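Gellik

Gellik is a village on the east bank of the Irkell, a slow brown river that gives its name to the wider district. It lies 5 miles upstream from the market town of Nernau, and most people who come to Gellik come by way of Nernau, over the low bridge and then along the river road, with the water on the left hand nearly the whole way. At the last district count the village had 287 residents, while the parish as a whole, taking in the farms up on the ridge, had 666.

The name is an old one, and there has been a good deal of friendly argument over where it comes from. The local historian Annatjie Kruger, whose family gave its name to Kruger Lane, believed that it grew out of a word for a bend or elbow, and anyone who has stood on the ridge and looked down at the river folding itself around the houses will see why she liked the idea so much. Others have linked it to an early landowner, though no such person turns up in the parish books.

Gellik is made up of two parts. Lower Gellik, the older of the two, sits close to the landing and is a tangle of short lanes, garden walls, and pear trees that lean out over the road. Upper Gellik was built later, when the brickworks was busy and needed homes for its workers, and its streets are straighter and a good bit windier — bring a coat, as people there will tell you, even in April. 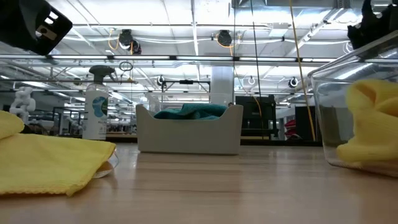
A spray bottle and a bin holding a teal cloth, on a wood-toned tabletop.

The brickworks closed long ago, and the village now lives mostly from fruit growing, a little boat repair, and the steady trickle of walkers who follow the river path in the warmer months. There is a primary school, a bakery, and a village hall with a small reading room at the back, where Ntombi Maluleke's hand-drawn maps of the old field names may be looked at by anyone who asks. The nearest doctor and the nearest bank are both in Nernau.

A bus runs between Gellik and Nernau, stopping at the landing and again at the top of Kruger Lane. The timetable was changed in February 2025, when the early run was moved forward to meet the first train out of Nernau. There is no railroad station in Gellik itself, although a line was once planned along the ridge and a stretch of the cutting can still be followed on foot.

People connected with Gellik include the songwriter Yaa Acheampong, who spent her school years in Upper Gellik, and the long-distance swimmer Kgomotso Modise, who trained in the Irkell just below the landing.

See also: Nernau; Irkell (river); Irkell district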